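Can a Robot Tidy Your Room Yet?
By Poppy Sowerby 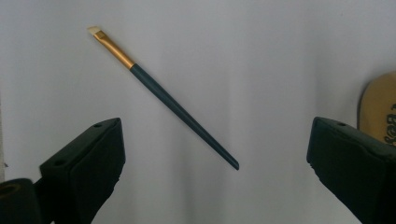

I get asked this one more than any other question. Kids write to me from all over, and it's nearly always some version of "When can I get a robot to clean up for me?" One reader in Cordero even sent a drawing of the robot she wanted. It had eight arms, and one of them was just for cookies.

So let's have a look at what machines can do around the house right now, and what still makes them go wrong.

Some robots are already good at chores

You may have one at home. A dishwasher is a machine that does a chore. So is a washing machine. We don't usually call them robots, but they do a big job and they do it while you're off doing something else.

Then there are the round ones that roll around vacuuming the floor. Those really are robots. They have sensors (sensors are how a machine finds out what's around it, a bit like your eyes and ears and fingertips) and they decide where to go next.

But think about what all of these machines get to skip. The dishwasher never has to pick up a plate. You put the plate in! The washing machine has never once found a sock under a bed. And the vacuum robot only has to roll around and suck. If there's a shoe in the way, it goes around the shoe. It can't put the shoe in the closet.

Picking things up is the hard part

Try this. Find a pencil or a paintbrush and lay it on a table. Now pick it up, but do it very, very slowly, and pay attention to everything your hand does.

Did you feel it? Your eyes found the pencil first. Then your fingers started closing before they even got there, and they closed just far enough. You probably rolled the pencil a tiny bit to get a better hold. Then you squeezed hard enough that it didn't slip and gently enough that it didn't snap. You did all that in a second or so, and I bet you weren't thinking about it until I asked.

A robot has to be taught every bit of that. Lots of robots have two stiff fingers that open and shut, like the claw in an arcade game. (A robot hand like that is called a gripper.) Two stiff fingers are fine for a box. For something thin, like a makeup brush or a knitting needle, they have to be lined up just right. A little too high and they close on air. A little too low and they bump the table.

Now try the pencil again with two fingers held out completely straight, one from each hand. No bending! It's a lot trickier, and you still have your eyes and your clever brain helping.

How does a robot learn?

There are a few ways. The old way is for a person to write down every single move: go here, stop, close, lift. This works very well in a factory where every part arrives in the same spot, facing the same way, all day long.

Your bedroom isn't like that. (Mine isn't either.) So another way is to show the robot lots and lots of examples of a person doing the job. Sometimes the person uses a gripper held in their own hand, with a camera on it, so the computer gets to see the job from right where the fingers are. The computer looks for patterns in all those examples, and then it has a go.

How many is lots? I visited a workshop in Sarutbridge in March where a team is teaching a robot arm called Wulik to put small things away in a drawer. Pens, combs, brushes, spoons, that kind of thing. They had shown it 2,645 examples when I got there. You probably needed to be shown how to put a spoon in a drawer once, maybe twice if you were busy chewing.

I watched Wulik work for most of a morning. It was wonderful and also pretty slow! It would reach out, stop, wiggle a little, and close its fingers. With the combs it did well. With the spoons it kept grabbing the round end and then letting go. The team gave it 300 tries with things it had seen before, and then some tries with things that were new to it, and the new things gave it much more trouble.

What about in stores?

Shops and warehouses are a bit easier for robots than homes, for a simple reason: people can set them up to suit the machine. They can paint lines on the floor. They can put everything in the same kind of box.

The Prarklow warehouse is like this. It has 700 bins, all the same shape, and robots carry them back and forth to the people who pack the orders. The robots do the carrying. The people still do nearly all of the reaching in and picking out, especially for anything small, floppy or slippery. Lipstick and paintbrushes, for instance, or a bag of balloons.

Floppy things are their own special kind of trouble. A T-shirt changes shape every time you touch it. See-through things are hard too, as cameras can have a tough time spotting a clear glass on a white counter. And shiny things bounce the light around and can confuse the machine.

So, can one tidy your room?

Bits of it. Slowly. With a person standing by — and probably not the bits you'd most like help with.

A robot could already vacuum your rug, as long as you picked everything up first. A really good one in a lab might put your pencils in a cup. But one that could walk in, look at the whole mess, know that the rock on the windowsill is a special rock and the one on the floor is from your shoe, and put everything where you like it? We don't have that one yet, and I don't know when we will. People who build robots don't agree about it either. I've heard guesses from a few years to a very long time.

Try it at home

Here's a game you can play with a friend. You'll need 6 small things from around the house (nothing breakable or sharp), a bowl, and a pair of kitchen tongs.

One of you is the robot. The robot holds the tongs and closes both eyes. The other one is the programmer, who can only give short orders, like "left," "down," "stop" and "close." See if you can get everything into the bowl.

Then swap. Write to me and tell me which thing was the hardest to pick up, and what orders you wished you could have used.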